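**Flat folding** is a way of folding garments and household cloth in which the piece is first spread out on a level surface, smoothed, and then turned over on itself along straight lines. It is used for clothing, towels and table linen. It differs from hand folding, in which the piece is held in the air or against the body, and from rolling.

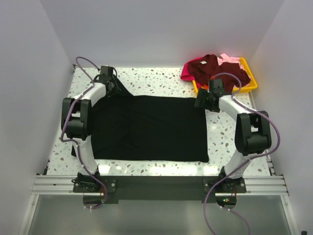
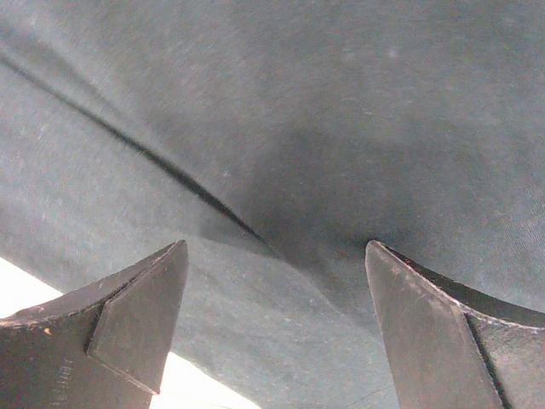
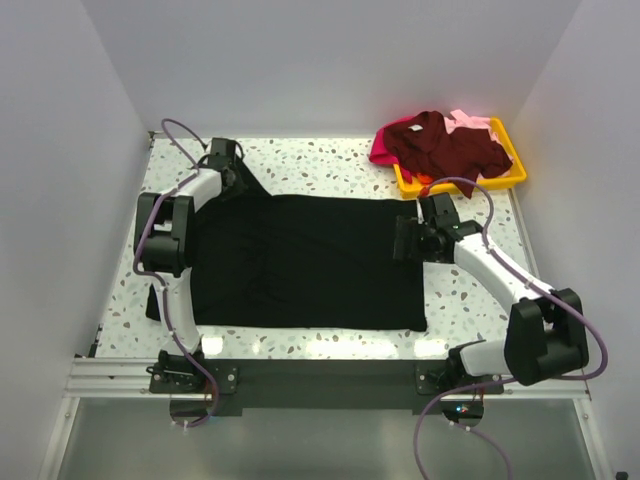 Spreading is the first stage and usually takes longer than the folds themselves. The cloth is laid down with its longest edge parallel to the near edge of the table, and the corners are drawn outward one at a time until the sides are close to straight. Large dark pieces are considered harder to spread than pale ones, as the boundary between two layers is difficult to see. On a black cloth laid over pale speckled terrazzo, the outline is clear all the way along the front, while the creases on the left side of the cloth are faint. Folders working with dark fabric therefore tend to feel for doubled layers by hand and look mainly at the edges.

## Surface

Any flat surface larger than the piece may be used. Stone and terrazzo let the cloth slide, so that it can be squared up after it has been laid down. A padded surface holds the cloth in place but makes small corrections harder. A strip of bare table is normally left in front of the cloth to give the hands room to get under the edge.

## Smoothing

Wrinkles are worked from the middle toward the nearest edge with the flat of the hand. Pulling on a single corner lifts the cloth there and tends to leave a diagonal crease running inward from it. The usual remedy is to lower the corner, free any layer caught beneath, and draw the two neighboring corners apart together. Twill and other close weaves keep a sharp crease longer than loose knits do. Lint shows readily on dark cloth and is brushed off at this stage.

## Folding

The simplest pattern is the half fold, made by carrying the far edge over to the near one. Shirts and other garments with sleeves are commonly folded in thirds lengthwise, with the sleeves turned in first — and then in half or in thirds again. Corners that have bunched or rounded are pulled out before each fold, because any unevenness is repeated in the layers above it.

## Teaching

Rima Harb's handbook *The Rostami Folding Course* treats spreading and folding as separate skills and gives 113 of its pages to the first. Noémie Gilbert, who taught linen work at the Trolia laundry school, set her students 400 practice folds on plain cloth before they moved on to garments.

## See also

- Ironing
- Linen closet
- Laundry basket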